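About Flakisden
Home | About | Projects | Bench Hours | Contact

Who we are

Flakisden is a shared workshop with a single long-running project: a two-armed kitchen robot built and maintained by the members who use it. The workshop was set up by Fiachra Ó Dubhghaill, a controls engineer, and Amber Garside, who came from commercial kitchen equipment repair. Both still work on the build every week. We have no showroom and sell no finished machines. Income comes from bench fees, a small amount of contract wiring, and a paid course that runs each November.

The robot is called Urard. It is in its second mechanical revision. The first was mounted on a rolling cart and was retired when we could not keep the base still enough for the arms to repeat a position. The current revision is fixed, and the work surface is brought to it.

What we work on

Our subject is cookware. Pots, pans and lids are awkward loads for a robot hand. The weight hangs well away from the handle, the handle is usually narrower at one end than the other, and a lid has to be lifted by a small knob and put down flat. A household cooktop adds controls sized for human fingers and a glass surface that should not be struck or scraped.

We split the work into short tasks and treat each one as a separate piece of software with its own tests. Current tasks are: take hold of a handle, shift a pot on the cooktop, remove a lid and set it down, replace the lid, and turn a control knob to a given position. A task is accepted into the main program after 80 trials in a row without a drop, a collision or a manual stop. Handle grasping passed on its third attempt. Lid replacement has not passed.

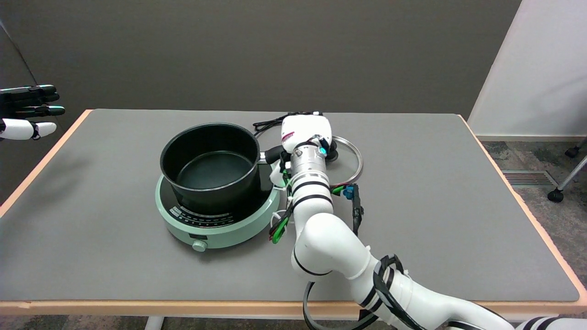

Trials are run with cold, empty cookware until a task has been accepted. After that we add water by weight, and heat last. Anyone present during a heated trial has to be able to reach the stop switch without walking past the arms. The switch cuts power to the arms and the cooktop separately, so that a fault in one does not leave the other running.

How the software is organized

Vidal is our motion planner. It takes a target position for each hand and returns a path that keeps both arms clear of the table, the cookware and each other. It was written in-house and replaced a package we found hard to debug. Vidal is slow by current standards. A typical two-arm path takes almost 2 seconds to compute, and we have chosen to leave it alone until the tasks themselves are reliable.

Vendeo is the logging tool. It records joint angles, motor current and camera video on one clock, and lets a member scrub through a failed trial with all three lined up. Most of our fixes in the past year started from a motor current trace that looked wrong before anything visible had happened on the table. Members can export their own logs at any time.

Both programs are kept in one repository. Changes to Vidal need a second reader. Changes to Vendeo do not, provided the file format stays the same.

Wiring and hardware

Cabling is run along the outside of the arms. Internal routing would look tidier, but a broken lead would then mean taking a joint apart, and leads are the part we replace most often. Connectors are labeled at both ends. Ties are cut and renewed whenever a cable is moved, and the service loop at each joint is checked at full bend before power goes on.

Spare parts are kept for every connector type in use. We do not keep spare motors. A failed motor stops the project until a replacement arrives, and members planning a visit should check the Bench Hours page first.

Membership

A bench costs 75 dollars a month and includes use of the hand tools, the soldering station and the small mill. Time on Urard is booked separately and requires a half-day induction with Fiachra or Amber. The induction covers the stop circuit, safe approach to the arms, and how to start and label a Vendeo log. Previous robot experience is not required. Members should be comfortable with a multimeter and able to read a wiring diagram.

We had 82 applications for the last course and could not take all of them. Applicants who missed a place are welcome to apply for a bench in the meantime.

School groups may visit by arrangement. Visits are limited to observing and to the bench area.

Contact

Write to us through the Contact page. Questions about Vidal or Vendeo go to Fiachra. Questions about benches, inductions and the course go to Amber. Please include the log name if you are reporting a fault.

Page last updated July 20, 2023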